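Bolldale Community Kitchen
Progress report to the Cander Fund
11/29/19
Prepared by Nawal Lahlou, kitchen coordinator

Dear Karlijn Boersma and all our friends at the Fund,

Thank you for your patience with us, and for the kind phone call after our first report. I promised I would write a fuller one this time, and as anyone who has worked with me will tell you, I do not need much encouragement to write at length. So please get yourself a coffee.

When you agreed to support us in May, the shared kitchen was doing its best with very little room and even less order. Everyone who cooked with us had their own idea of where the graters lived. Mihret once spent most of a morning looking for the lid of the big stockpot and found it under the sink, holding up a bag of onions. We laughed, but we also lost a lot of cooking time that way, and it was the newer cooks who suffered most. They were too shy to open every cupboard in front of people they had just met!

The grant was meant to change this in two ways: a proper reorganization of the kitchen and its storage, and a regular set of cooking sessions for people in the neighborhood who live alone or are new to town. I am happy to say both are well under way, although they have not gone at the same speed.

The cooking sessions

We have served 721 meals since the grant began. Most were eaten at our own long table and the rest went home in containers, usually with somebody's name on a strip of tape. Mihret Jemal leads the sessions and plans the menus, and she has been very good at building them on what people already know how to make. Lentils have been popular. So have stuffed peppers, and a fish stew that Abdelkrim Kettani had been telling us about for months before he would agree to show us how it is done. He now leads a session of his own, which I think surprised him more than the rest of us.

We started with two sessions a week and we still run two. I had hoped to add a third by now. The evening group fills up quickly and the people who miss out are disappointed, but we want the cleaning up to be under control before we take on more. More on that in a moment.

The kitchen and the storage

Fouad Ait Brahim took charge of the cupboards, and he has been thorough. He emptied every one of them onto the dining table and asked each group to say what they really used. We gave away five boxes of doubles — jugs, mostly, and more baking pans than any kitchen needs — and the shelves were wiped, lined and labeled. Dry goods are now together near the door. Pots are low down and bowls are at shoulder height, after a long discussion in which the shorter cooks won.

The counters have been harder. A cupboard stays tidy if you close the door on it, but a counter collects things all day long, and ours gets used for chopping, serving, and putting down whatever is in your hand when the phone rings. Our plan is to give each stretch of counter one job, with trays for the small items and a single place for cutlery waiting to be washed. Fouad has drawn it all out on paper, and the cooks are trying it in stages.
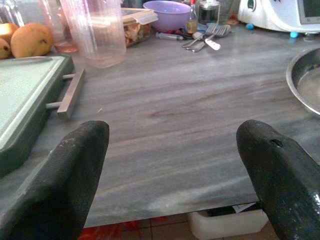 The marble counter, with fruit, cutlery and storage containers still to be sorted.

As you see, we have some way to go with the counters. Forks still end up lying beside the jars, and the bowls have not all found their way to their shelf. Mihret would like the measuring jug to have a hook of its own, and I have told her she may have it.

What comes next

Before our next report we plan to finish the counter layout, label the lower drawers, and try out a short closing routine at the end of each session. If that goes well, we will open the third session to the people on our waiting list. Abdelkrim has also asked about a bread morning, and I would love to say yes, but the oven needs looking at first.

Spending is in line with the budget we agreed, apart from shelf liner, where we went slightly over. The receipts are in the folder I am sending separately. Please do come and eat with us when you are next nearby, and let Mihret know beforehand if there is anything you don't eat.

With warm thanks from all of us,
Nawal Lahlou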